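Tenants' newsletter, 11/5/19

Changes to the meal club at Toom House

The Thursday meal club has a new supplier. Sturkach, which had delivered the hot lunches for the past two years, stopped its round on this side of town at the end of October. Linuvetti will take over from this week. Lunch is still served at the same time and the price stays at £6 for two courses and a hot drink.

Linuvetti cooks the food on the morning and brings it over in heated boxes, so there is less choice on the day than there was before. You will need to pick your main course by noon on the Tuesday. Forms are in the tray by the front office and can be posted through the office door if it is shut. If you don't fill one in, you will be given the meat dish, unless we have you down as vegetarian.

The first menu is chicken and leek pie or vegetable noodles, then rice pudding. Fish will be on every second week. Please write any allergies on the form each time, even if you told Sturkach, as their records were not passed on.

There are 13 places at each sitting. Both sittings were full for most of last month and we had to turn a few people away, which we would like to avoid. If you have booked and can't come, ring the office before 11 and your place will be offered to the next person on the list. Guests are welcome when there is room but pay the full price.

We have also had several requests for a later sitting in the winter. Linuvetti can't offer this before the new year. It will be looked at again then. 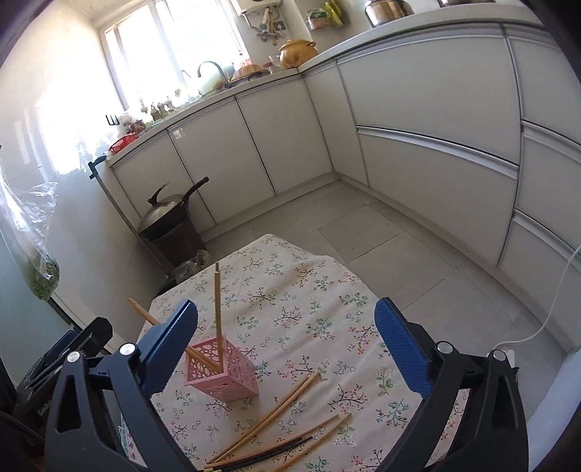 Tablecloths and washing

Cloths from the meal club now go to the Eter laundry with the rest of the linen. Please leave them in the blue bag in the corridor and do not put them in the machines downstairs. Two came out of the dryer badly shrunk and can't be used again. If something is spilt, dab it with cold water and tie a knot in one corner so the laundry can find it.

The machines downstairs are free for tenants' own washing as before, but the left-hand dryer is out of use until a new belt arrives. Booking slots are on the sheet by the door.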